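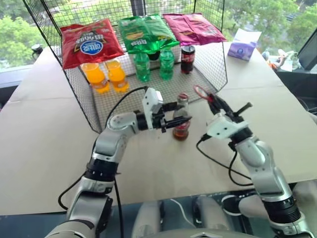
Fig. 3. Two-arm station, left gripper at the bottle neck, mesh cage with bags and drinks behind.

Section 2: Planning and Budget (read before you order anything)

1. Measure the table. Both arms need room in front of the cage and off to the sides. Write it down, don't eyeball it.

2. List your items. Bottles, cans, chip bags, boxes. Send the list to Cirnley with the quote request. Gripper jaws are priced by the widest thing you plan to grab.

3. Order arms as a pair. Part no. 3112 covers left and right. Grippers are seperate, one line each on the PO.

4. Budget for cables. Buy long. Leave slack at the elbow joints.

5. Add spares: jaw fingers, one extra cable per arm. Roughly 20 percent on top of the base quote is what most sites end up spending.

NOTE: Cage and table covering not in the kit. Get them locally. Plain cardboard is fine for the tabletop.

NOTE: Parard controllers work with the pair. Older Jakent units do not, adapter is on back order till June.

CAUTION: Glass bottles. Set the grip force low for first runs, and price in a few replacments.

CAUTION: Do not sign for delivery until both gripper housings are checked for cracks.

6. Send the finished sheet to Siobhán Hanrahan, orders desk, before 3 pm for same-day pricing.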